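Archiv > Hausgemeinschaft > Listen > Wohnen und Umbau > Februar

Betreff: Re: Weisser Schrank vor der Steckdose, wie viel Abstand?

3 Antworten · 2,356 Aufrufe · 2 Mal geteilt

Hallo zusammen

Am Nachmittag um 14.20 Uhr schrieb Emil Hollenstein:

> Wir räumen gerade das kleine Zimmer um. Der weisse Schrank
> soll an die Rückwand, möglichst bis in die Ecke. Genau dort
> sitzen aber die Netzwerkdose und eine Steckdose. Kann ich
> den Schrank davorstellen, wenn ich die Rückwand ausschneide?
> Oder lieber daneben und auf den Platz verzichten? Der Boden
> ist Holz, braun, und soll keine Kratzer bekommen.
> Gruss, Emil

Ich habe das bei mir vor zwei Jahren durchgespielt und würde den Schrank daneben stellen. Ein Ausschnitt in der Rückwand ist schnell gemacht, aber danach liegt alles, was eingesteckt ist, hinter Pullovern und Bettwäsche. Man sieht nicht mehr, ob ein Stecker richtig sitzt, und zum Ausstecken muss man jedes Mal ein Fach leeren.

Bei mir war es der Schrank «Zallness», 175 cm hoch, zwei Türen. Ich habe ihn so gestellt, dass die Seitenwand eine gute Handbreite vor den Dosen endet. Das reicht, um mit der Hand hinzukommen. Mit einem dicken Netzteil wird es knapp, also vorher das grösste Gerät einmal probehalber einstecken.
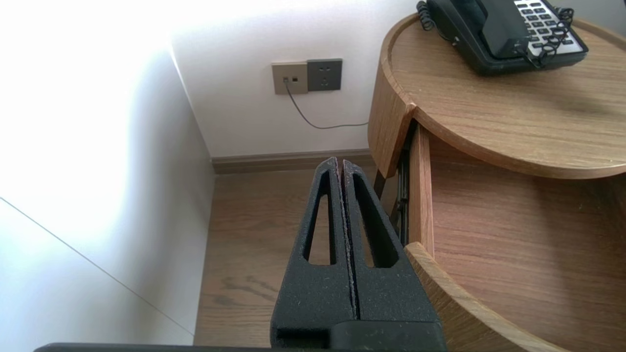 Zum Netzwerkkabel: Die dünnen Kabel vertragen es schlecht, wenn ein Möbel dagegen drückt. Mein erstes hatte direkt am Stecker einen Knick und ich habe lange den Router verdächtigt. Seither führe ich es in einem weiten Bogen nach unten und dann der Fussleiste entlang. Ein flacher Kabelkanal von Pandow klebt dort immer noch, ohne dass ich etwas bohren musste. Bei einer Mietwohnung ist das angenehmer als Nagelschellen.

Zum Boden: Unter die Schrankfüsse gehören Filzgleiter, und zwar bevor der Schrank steht. Ich hatte die selbstklebenden von Nukmont. Zwei davon sind beim ersten Verschieben abgegangen — die Füsse waren staubig. Mit Spiritus abwischen, trocknen lassen, dann kleben. Zum Schieben selbst lege ich eine alte Wolldecke unter, gefaltet, und ziehe an der Decke statt am Schrank. Vorher gut saugen, ein einzelnes Sandkorn genügt für einen Kratzer quer durchs Zimmer.

Noch etwas zur Wand. Bei weissem Schrank an weisser Wand fällt jede Schräge auf. Mein Boden fällt zur Ecke hin etwas ab, und oben klaffte ein Spalt, der nach unten schmaler wurde. Ich habe die vorderen Füsse mit dünnen Kartonstreifen unterlegt, bis die Wasserwaage gestimmt hat. Danach gingen auch die Türen wieder sauber zu. Den Schrank auf jeden Fall mit dem Winkel an der Wand befestigen, auch wenn er schwer wirkt. Vor dem Bohren abklären, wo die Leitungen liegen; direkt über und unter einer Dose bohre ich grundsätzlich nicht.

Falls du doch ausschneiden willst: Ngcobo hat mir damals für eine Ersatzrückwand etwa 185 Franken genannt. Für das Geld würde ich die Originalrückwand ganz lassen. Wenn du die Masse der Ecke schickst, also Wandbreite und Abstand der Dosen zur Ecke, kann ich dir sagen, ob die Stellung von meinem Schrank bei dir aufgeht. Die Wasserwaage und die Wolldecke kannst du ausleihen, ich bin abends ab 18 Uhr zu Hause.

Grüsse aus dem dritten Stock

Neueste Beiträge in dieser Liste
Filzgleiter oder Teflon unter dem Sofa?
Kabelkanal ohne Rückstände entfernen
Suche: Regalbretter, weiss
Re: Re: Kellerabteile, Schlüssel
Fussleiste knarrt seit Februar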